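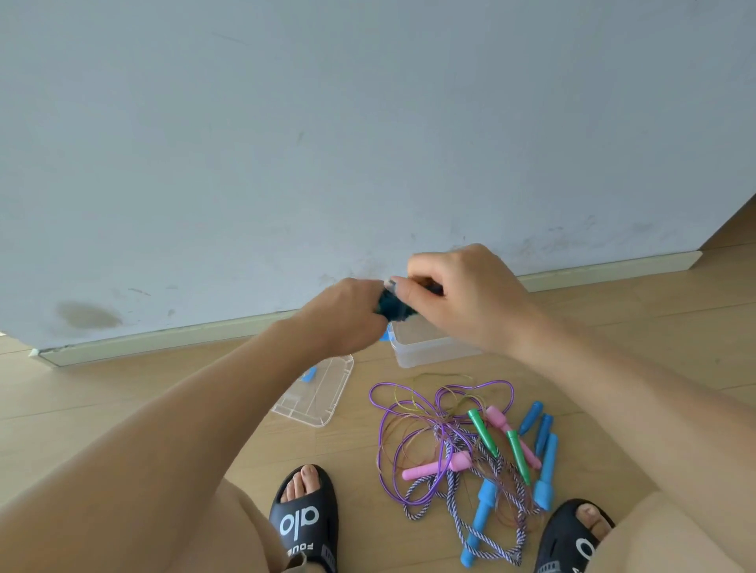
Filed under: Workshop / Minutes / Robots

Tirthorpe shared workshop, monthly build meeting, June

Present: Toshiko Kinoshita (chair), Kenta Amano, Wakana Ueda, Zane Paju. Apologies: Sayaka Fujimoto.

1. Last minutes. Agreed, except that Zane never said the arm was "nearly ready." Struck.

2. Rope sorting. Kenta wants the Vidar arm to untangle jump ropes and put them in a clear box. Wakana asked why anyone would start with rope, when the arm still drops wood blocks. Kenta said people do it by hand without thinking. Wakana said that was her point. Thin ropes and braided ones both stay in the test for now.

3. Recordings. Kenta has 41 clips of ropes being sorted by hand. Toshiko doubts this is enough to show anything and asked what result would make us drop the idea. No answer yet. Kenta to write one down before Monday.

4. Money. New gripper fingers quoted at $447. Not approved. Zane will print a set first and run 10 pickups, handles only, misses to be written down too.

5. Wrist motor. Still gets hot. Zane blames the bracket, Wakana blames the code. Left open.

Action: Kenta, items 2 and 3. Zane, item 4.

Closed at 6 p.m.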